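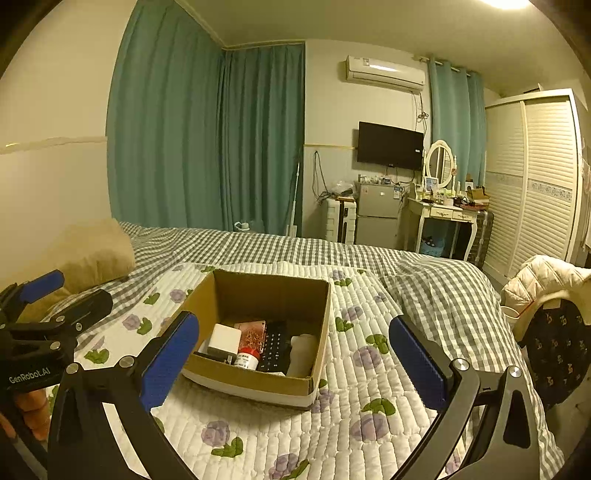

생활공간과 정리 수업 기말 프로젝트 보고서
침실 소품의 한 상자 정리: 분류 기준과 넣는 순서

제출일: 2024년 3월 17일
조원: 안규리, 명규리, 길민규, 마투시 우르반

1. 주제 선정

우리 조는 방 전체를 치우는 방법보다 작은 물건을 다루는 방법을 주제로 잡았다. 옷이나 책은 들어갈 자리가 대체로 정해져 있다. 충전기, 머리핀, 크림, 리모컨 같은 것은 자리가 없어서 침대나 냉장고 위에 올려 두었다가 다음 날 다른 곳으로 옮기게 된다. 조원들에게 방에서 가장 자주 찾는 물건을 물었을 때도 대부분 이런 종류가 나왔다.

처음에는 칸막이 수납함을 사서 비교하려고 했다. 육민규 조교가 수납함을 사기 전에 무엇을 넣을지부터 정하라고 해서 계획을 바꾸었다. 2월에 주제를 확정했고, 방은 조원 명규리가 지내는 Bulldale 숙소의 침실을 쓰기로 했다.

2. 준비

상자는 뚜껑이 없는 갈색 골판지 상자를 썼다. 위가 열려 있으면 안이 바로 보이고, 나중에 다른 상자로 바꾸더라도 비용 부담이 없다. 작업 장소는 침대로 정했다. 책상은 물건을 펼칠 만큼 넓지 않았고 바닥은 허리를 계속 굽혀야 했다. 침대에는 회색과 흰색 체크무늬 시트가 깔려 있고 그 위에 꽃무늬 누빔 이불을 덮은 상태로 작업했다.

예산은 조별 지원금 3000원 안에서 해결했다. 라벨용 스티커에 2000원, 지퍼백 낱장에 300원을 썼고 나머지는 반납했다.

3. 분류 기준

분류표는 길민규가 만들었다. 초안에서는 재질로 나누었다가 플라스틱 항목이 너무 커져서 용도로 다시 나누었다.

전기 소품: 충전기, 케이블, 이어폰 케이스, 버튼이 달린 기기
몸에 쓰는 것: 크림, 로션, 뚜껑 있는 작은 통
머리 소품: 핀, 고무줄
장식: 작은 인형, 기념품
보류: 포장을 뜯지 않은 것, 용도를 모르는 것

보류 항목은 마투시가 넣자고 했다. 이 항목이 없으면 물건 하나를 두고 오래 이야기하게 된다. 보류로 정한 것은 상자에 넣지 않고 옆에 따로 두었다가 마지막에 다시 보았다.

4. 진행

4.1 상자에 넣기

먼저 침대 위에 물건을 꺼내 놓고 하나씩 상자로 옮겼다. 넣는 순서는 두 가지를 시험했다. 하나는 손에 잡히는 대로 넣는 것이고, 다른 하나는 큰 것을 먼저 넣고 작은 것을 나중에 넣는 것이다.

손에 잡히는 대로 넣으면 시작은 빠르다. 그런데 케이블이 먼저 들어가면 그 위에 놓은 통이 기울었다. 투명한 봉지에 든 금색 머리핀은 봉지째 넣으니 다루기 쉬웠고, 분홍색이 도는 봉지라 다른 물건 사이에서도 잘 보였다. 머리핀을 낱개로 넣는 방법은 시험하지 않았다. 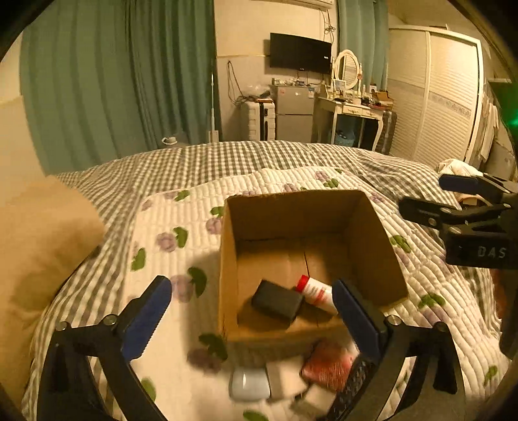

그림 1. 상자 안에 놓인 빨간 뚜껑의 흰색 튜브와 검은색 소품

큰 것을 먼저 넣을 때는 어느 것이 큰지 판단하는 기준이 필요했다. 길이로 보면 튜브가 앞에 오고 높이로 보면 세워 두는 병이 앞에 온다. 우리는 바닥에 닿는 면이 넓은 것을 큰 것으로 정했다. 튜브는 눕혀서 넣었고 납작한 물건은 상자 벽을 따라 두기로 했다. 상자 바닥에는 길게 이음매가 있어서 이 선을 기준으로 양쪽을 나누어 쓰자는 의견이 나왔다. 한쪽은 전기 소품, 다른 쪽은 몸에 쓰는 것으로 해 보았는데, 칸막이가 없어 상자를 들고 옮기면 섞였다.

4.2 넣지 않은 것

냉장고 위에 있는 소품은 이번 범위에서 뺐다. 식사할 때 쓰는 물건이 섞여 있어 침대 쪽 물건과 같은 상자에 두는 것이 맞지 않다고 보았다. 벽 쪽에 늘어진 케이블도 그대로 두었다. 꽂아 놓고 쓰는 선이라 상자에 넣을 대상이 아니다. 베개는 작업 공간을 넓히려고 침대 한쪽으로 밀어 두었다.

5. 결과와 논의
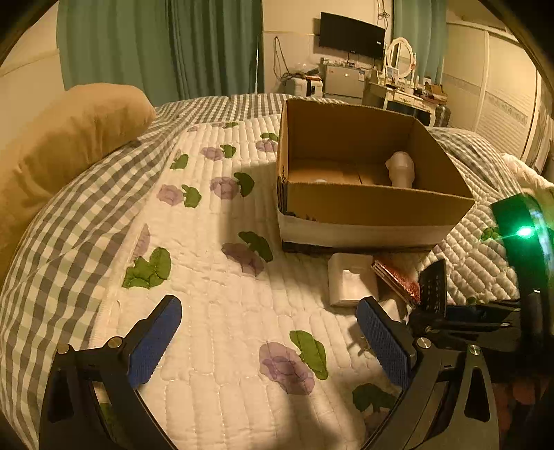
안규리
조장, 결과 정리 및 본문 작성

작은 인형은 상자 안쪽 구석에 세워 두는 편이 나았다. 가운데에 두면 다른 물건을 넣을 때마다 손이 걸린다. 다만 인형을 상자에 넣는 것이 맞는지는 조 안에서 의견이 갈렸다. 명규리는 장식은 보이는 곳에 있어야 하니 흰색 화장대로 옮기겠다고 했고, 길민규는 거울 앞에 물건이 늘어나면 정리할 곳이 하나 더 생긴다고 했다. 결론을 내지 않고 방을 쓰는 사람의 판단에 맡겼다.

흰색 직사각형 포장과 적갈색의 납작한 물건처럼 상자 앞이나 옆에 둔 것은 넣는 순서를 정하는 데 도움이 되었다. 상자 가까이에 모아 두면 다음에 넣을 것을 눈으로 고를 수 있다. 반대로 이불 위에 넓게 흩어 놓으면 꽃무늬 때문에 작은 물건이 눈에 덜 띄었다. 마투시는 무늬 없는 천이나 쟁반을 깔자고 했다. 다음에 한다면 이 방법을 먼저 써 볼 생각이다.

두 가지 순서를 비교하면 큰 것을 먼저 넣는 쪽이 다시 꺼내는 횟수가 적었다. 시간은 재지 않았으므로 어느 쪽이 빠른지는 말할 수 없다. 사람마다 손이 가는 순서도 달라서, 한 사람이 여러 번 해 보고 비교하는 편이 더 정확했을 것이다.

라벨은 예상보다 쓸모가 적었다. 상자가 하나뿐이고 위가 열려 있어서 안을 보면 된다. 스티커는 명규리가 옷장 쪽 정리에 쓰기로 했다. 지퍼백은 고무줄을 모으는 데 썼고 이쪽은 계속 쓸 만하다.

6. 한계

방 하나에서만 진행했고 물건도 한 사람의 것이다. 침대는 매트리스가 눌려 상자가 조금씩 기울기 때문에 세워 두는 물건에는 불리한 조건이었다. 같은 물건을 책상 위에서 넣어 본 결과가 없어 이 영향이 얼마나 되는지는 알 수 없다.

또 정리한 상태가 유지되는지를 확인하지 못했다. 계획서에는 2주 뒤에 상자를 다시 열어 보는 항목이 있었으나 제출 일정 때문에 뺐다.

7. 역할 분담

안규리: 조장, 진행 기록, 보고서 작성
명규리: 장소 제공, 물건 준비, 보류 항목 최종 판단
길민규: 분류표, 예산 정리
마투시 우르반: 넣는 순서 시험, 개선안 정리
지도: 육민규 조교

분류표 원본은 수업 게시판의 조별 자료에 올려 두었다. 초안의 재질별 표도 같은 파일 뒤쪽에 남아 있다.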